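About Faltow

Hi, and welcome! I'm the person behind Faltow, a small home organizing shop on Messina Street. I started out with 2 shelves in a borrowed garage and a habit of rearranging my friends' pantries while they were trying to make dinner. They put up with it, mostly — and then they started asking me to come back and do the closets.

These days we carry more than 200 baskets, bins, trays and boxes, and I've tried every one of them at home before it goes on the site. If the rim snags a sweater or the thing tips over when it's half full, it doesn't make the list. I'm fussy about mesh in particular (you want it fine enough that pens and hair clips stay put), and I love a plain box that doesn't shout at you from the shelf.
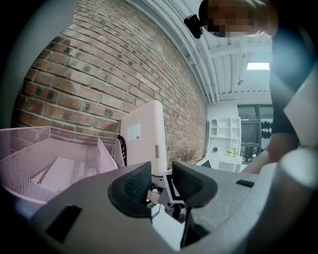
Pink mesh basket and a tall white box, with the brick wall behind.

Our two house lines are Kamico, for desks and craft corners, and Lomora, for kitchens and bathrooms. You can mix them, and I really hope you do! My own desk is a total jumble of both and I wouldn't change a thing.

We've packed 2,017 orders so far, and I still write the note that goes in each one. Got an awkward cupboard, or a drawer that won't close? Send me the measurements through the contact page and I'll write back with what I'd try first. Mornings are best, before the packing starts.

Shop | Kamico | Lomora | Shipping & Returns | Contact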